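CHAPTER 4
Scoring, Resources and the Limited-Overs Innings

Chapter outline
4.1 The innings as a fixed allocation
4.2 Run rate and its limits
4.3 Wickets as a resource
4.4 Interrupted matches
4.5 Reading a scorebook for analysis

Learning objectives
After working through this chapter you should be able to:
- define run rate, required rate and net run rate, and calculate each from a completed scorecard
- explain why two teams with the same score after the same number of overs may be in different positions
- describe the effect of a shortened innings on a batting side's choices
- extract ball-by-ball data from a handwritten scorebook and check it for errors

Key terms
allocation, dot ball, economy rate, extras, net run rate, par score, required rate, resource, strike rotation, target

Introduction

Chapter 3 dealt with first-class cricket, in which time is the main constraint and a side may bat for as long as its wickets last, subject to the hours of play. The limited-overs game changes the constraint. Each side receives a set number of legal deliveries and ten wickets. The innings ends when either is used up, or when the side batting second passes the target. Most of the analysis in this chapter follows from that rule.

The change affects how a given event should be valued. In a first-class match a maiden over early on the first day costs the batting side very little. In a twenty-over match the same over uses five per cent of the allocation and returns nothing. A wicket, on the other hand, may matter less in the short form, as many innings close with batters who have not faced a ball. The analyst must therefore keep two accounts at the same time: deliveries remaining and wickets remaining. A score quoted without both is incomplete.

4.1 The innings as a fixed allocation

Consider an innings as a stock of deliveries that is drawn down at a constant rate. Wides and no-balls add to the score without drawing on the stock, and for this reason extras should be recorded in a separate column from the first ball. Students who enter them with the runs off the bat will find that the batters' totals no longer agree with the team total, and the fault is tedious to trace afterwards.

The worked material in this chapter comes from the Hillar Shield, a club competition played over forty overs. The scorebooks were kept by Wing-sze Wei and Tomás Patrício and transcribed for this edition by Hajar Ashour. Where the two books for a match disagreed, the bowling analysis was taken as the authority for runs conceded and the batting page for method of dismissal. Disagreements over leg byes were the most common. They have been left in the supplementary tables so that readers can practise resolving them.

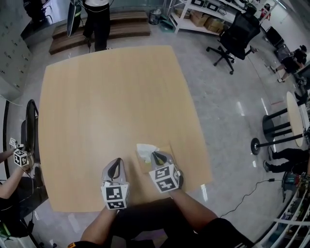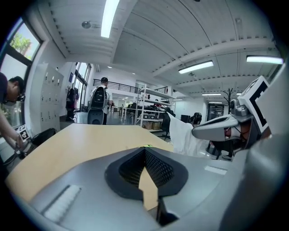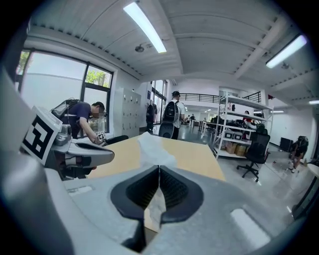
A transcribed innings is held as one row per delivery. Each row carries the over, the ball within the over, the bowler, the striker, the non-striker, runs off the bat, extras, type of extra, and dismissal if any. The ball number does not advance after a wide or a no-ball, so a separate sequence number is needed to keep the rows in order. Boundaries are marked in their own column. A four that is run in full and a four that reaches the rope have the same value on the scoreboard but say different things about field placement, and the two should not be merged.

4.2 Run rate and its limits

Run rate is the number of runs scored divided by the number of overs faced. Part overs must be converted before dividing. An innings of 12.3 overs is twelve overs and three balls, or 12.5 overs in decimal form. Treating the figure after the point as a decimal is the most frequent error in student work, and it is also found in published club averages.

Required rate is the number of runs still needed divided by the number of overs left. It has the same units as run rate and the two are often compared directly. The comparison is useful late in a chase but misleading early in one. Scoring is seldom even across an innings: it tends to be restrained while the ball is new, steady through the middle, and quick at the end. A side that is behind the required rate at the halfway point with eight wickets in hand may well be the favourite. Ehab Belkadi's practice notes for the Oosthuizen ground, reprinted as Reading 4B, set out the case for comparing a chase with a typical scoring curve in place of a straight line.

Net run rate is used to separate teams that are level on points. It is the rate at which a team scores across the competition less the rate at which it concedes. Two features of the usual method need attention:

(a) A side that is bowled out is treated as having faced its full allocation. A team dismissed for 120 in thirty of its forty overs has a rate of 3 runs an over for this purpose, although it scored at 4 while it was batting.

(b) Runs and overs are summed across all matches before the division is carried out. The mean of the separate match rates will in general give a different answer and should not be used.

The first feature is often criticised as harsh. Its purpose is to stop a side gaining from a brief and reckless innings, and under the alternative a team could be all out in 2 overs with a healthy rate and a heavy defeat. Whether the penalty is of the right size is taken up in Exercise 4.9.

4.3 Wickets as a resource

The value of a wicket depends on when it falls and on who is out. To measure the first effect alone, group all innings in a data set by overs remaining and wickets lost, then find the mean number of runs added from each position to the close. The result is a table of expected further runs. Reading along a row shows the cost of using deliveries, and reading down a column shows the cost of losing wickets.

Such tables need a great deal of data. Some cells, for instance nine wickets down with most of the overs left, are rarely visited and their means are unstable. A set of almost 1,000 innings will still leave gaps, and some form of smoothing is required. The simplest approach is to insist that expected further runs never rise as overs or wickets are used, and to adjust neighbouring cells until the condition holds. Yung-ching Mok's model, described in Section 4.4, fits a curve for each number of wickets lost.

The second effect, the quality of the batter dismissed, is left to Chapter 6. Until then all batters in a given position in the order are treated as equal. The assumption is poor for any single match – a regular opener held back with an injury will upset it – but it is acceptable when results are averaged over several seasons.

Check your understanding

1. A side is 86 for 2 after 18.4 overs. Calculate its run rate to two decimal places.
2. The same side is chasing 191 to win in forty overs. Calculate the required rate from this point, and state what further information you would want before judging its position.
3. Explain why an unbeaten side may finish below a side with one loss on net run rate.
4. Using the Hillar Shield tables, find one innings in which the two scorebooks differ. Decide which entry to accept and give your grounds in a short paragraph.

Section 4.4 applies the table of expected further runs to matches shortened by rain, beginning with the case in which overs are lost between innings.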